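The Sweater That Lies Down

How to fold, roll and store knitwear so that it is still yours next winter

By Bảo Lục

In my mother's house there was one sweater for each person, and it hung on a nail behind the door. By the end of winter every sweater had two small horns on the shoulders, one from the nail and one from nothing that we could explain. I was already grown when I learned that knitted cloth does not like to hang. It wants to lie down.

I thought of those horns in December, when I went to see the sample room of Kivine, a small maker of plain knitwear in colors they call oat, stone and fog. The room is on the second floor, above a shop that sells lamps. They keep 300 pieces there, and only the coats are on hangers. Everything else is folded or rolled, and the person who is last to leave in the evening must put the day's samples back on the shelf.

Why knits are different

A woven shirt is made from threads that cross each other and hold each other in place. A knit is made from loops. The loops open when you pull, and this is why a sweater is comfortable, but they also open slowly when the sweater carries its own weight on a hanger. A thick rib stitch is heavy, and the bottom hem goes down a little every month.

Folding has its own problem. A sharp fold, pressed under a pile of other things, stays in the cloth as a line across the chest. At Kivine they never put more than five sweaters in one stack. I tried this at home and it needs more shelf than I have, so I moved my books.

The soft fold

Lay the sweater face down and smooth it from the middle to the sides with open hands. Do not pull at the hem. Bring one sleeve straight across the back, then the other. Fold the sides in by the width of your palm, and then fold the body in three from the bottom -- loosely, so that a finger can pass inside each fold.

If one side comes out longer, open it and begin again. I still do this more often than I would like.

The roll

For a thin knit, or for a scarf or a towel, the roll is better. It leaves no hard line, and in a drawer you can see every piece at one time. Begin from the end which is thicker, usually the end with the collar, and keep the roll even but not tight. A tight roll stretches the rib on the outside and makes the inside wrinkled, and you will have to steam it in the morning when you have no time.

A smooth table helps very much. On a bed the mattress sinks under your hands and the roll becomes a cone.

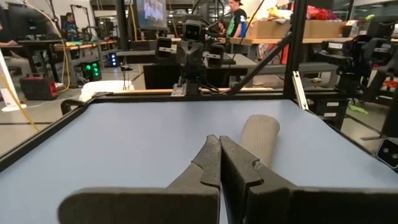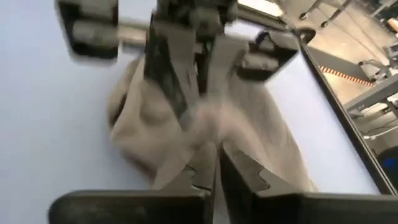
Beige cloth on the pale blue table, and a fine rib knit in loose folds.

Before you close the drawer

Wash first, even if the sweater looks clean. Let it dry flat for a full day, turn it over, and give the cuffs a few more hours, for they are always the last. Cotton bags are good for long storage. Plastic boxes are fine for one season, if the wool is fully dry when it goes in.

Take the sweaters out once in the middle of summer and fold them again in a different place. I do mine in the early morning with the window open, and it takes me as long as one pot of tea.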